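4.2 Drying and storage of the gloves between sessions

The second part of the study concerns what happens to boxing gloves after training. In the interviews, many club members said that they put the gloves back in the bag directly and open the bag only at the next session. We therefore compared three ways of storage: closed bag, open shelf, and open wire support. The same glove model, the Watell training glove, was used in all three groups, so that differences in padding and lining would not disturb the result.

Each pair was worn for one full session on the heavy bag, with cotton wraps under the glove. The gloves were weighed before the session, directly after it, and again the next morning. The wraps were always removed and washed separately. We did not use powder, spray or cedar inserts in this part — their effect is treated in Section 4.4. In total 3,726 weighings were made in six clubs, and 200 pairs of gloves stayed in the study until the end in April. The pairs which were lost or exchanged by the members are not included.

For the wire support we did not ask the clubs to buy special equipment. The glove stands on the market, for example the Osei stand, hold one pair only and are too expensive for a club with many members. An open basket of bent wire, of the type known from the kitchen, lets the air reach the glove from below and from the sides, and it is easy to clean.

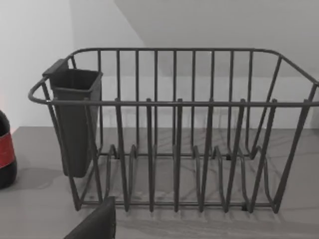 Figure 6. Wire dish rack with vertical bars and curved plate dividers (computer rendering).

The gloves were placed with the opening upwards and the wrist strap fully open. When the strap was closed, the lining near the thumb dried much more slowly, as Miranda already observed in her earlier work with shin guards. The members were asked not to put the gloves on a heater or in direct sun, as this can make the outer material hard and open the seams.

In the closed bag, most gloves were still heavier in the morning than before the session. On the open shelf the result was better, but the side lying on the shelf often remained damp. The wire support gave the lowest remaining weight in five of the six clubs. In the club Flalach the shelf and the wire support gave the same result — the changing room there has a strong fan which runs during the night, and we could not switch it off for the test.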